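La cámara de muñeca en simulación confunde las sombras con objetos: ¿máscara, aleatorización o cambio de lente?
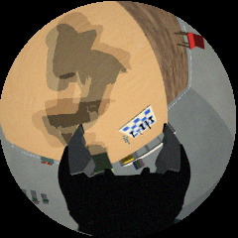

Publicado por Ye-ji Yook en Percepción y simulación

Estoy montando en Sorkano un entorno para que el brazo coloque piezas de juego sobre un tablero, y me lo estoy pasando en grande, pero llevo desde mayo atascada con la segmentación. Uso un modelo ojo de pez en la muñeca y la red está entrenada con 3.000 renders. Las piezas negras junto al borde del tablero azul y blanco me las saca bastante bien, incluso con la pinza abierta metida en medio. El problema viene con la sombra grande que cae sobre la mesa: tiene varias capas superpuestas, unas más oscuras que otras, y la red me devuelve ahí una o dos «piezas» con una confianza altísima. El planificador se lo cree, calcula un agarre sobre madera lisa y allá va, feliz de la vida.

He probado tres cosas:

- Subir el umbral de confianza. Desaparecen los fantasmas, pero también las piezas pegadas entre sí.
- Rectificar la imagen antes de pasarla por la red. Pierdo justo la zona de los bordes, que es donde quiero ver.
- Apagar las sombras en el renderizador. Funciona de maravilla en simulación y fatal con el brazo real, claro.

¿Alguien ha resuelto esto sin tener que generar todo el conjunto otra vez? Cada render me tarda lo suyo. La profundidad la tengo disponible, pero ahora mismo no la uso.

Zsolt Szabó

¡Qué buen problema! A mí me pasó casi lo mismo con Farahani y la solución ya la tienes en casa: usa la profundidad. Una sombra no tiene altura. Ajusta un plano a la mesa con RANSAC (hazlo con los puntos 3D, no con los píxeles, que con esa curvatura te vas a volver loca) y exige que cada máscara sobresalga al menos 5 mm del plano antes de mandarla al planificador. Son cuatro líneas y no tocas la red.

Dos detalles que me costaron una tarde entera. Primero, comprueba si tu simulador te da distancia a lo largo del rayo o profundidad en el eje Z. En un ojo de pez la diferencia es enorme hacia el borde y la mesa te saldrá con forma de cuenco. Segundo, enmascara la pinza antes de ajustar nada. Como la cámara va fija a la muñeca, basta con renderizar los dedos en cada apertura y guardar la silueta. Yo guardo 128 aperturas y sobra.

Para el tablero, súbele el plano de referencia según su grosor, o te lo marcará entero como objeto.

Tadeusz Kwiatkowski

Cambia a una lente normal y listo.

Oi-ling Chang

Lo de Zsolt es lo primero que haría yo también, pero no dejaría la red como está, porque en el brazo real la profundidad sobre piezas negras suele venir llena de agujeros y el filtro te va a tirar piezas buenas. Trata el píxel sin dato como «no sé», nunca como altura cero.

Y no hace falta regenerarlo todo. Coge 174 escenas de las que ya tienes, deja quietos los objetos y mueve solo las luces: posición, tamaño de la fuente y número de focos. Las etiquetas son las mismas, así que te ahorras ese paso. Luego reentrena solo el decodificador con tasa de aprendizaje baja, mezclando mitad y mitad con las originales. ¡Me sorprendió lo rápido que dejó de inventarse cosas! Mete también vistas de la mesa con sombra y sin ninguna pieza, si ahora no tienes; a mí me ayudaron mucho.

Sobre cambiar de lente: con una estrecha pierdes el tablero de vista en cuanto bajas. Yo no lo haría.

Ye-ji Yook

¡Era distancia a lo largo del rayo! Tenía el cuenco, tal cual. Ya corregido, el plano ajusta perfecto y el filtro de altura quita los fantasmas en simulación. Esta noche dejo renderizando las luces de Oi-ling y subo el script cuando lo limpie un poco.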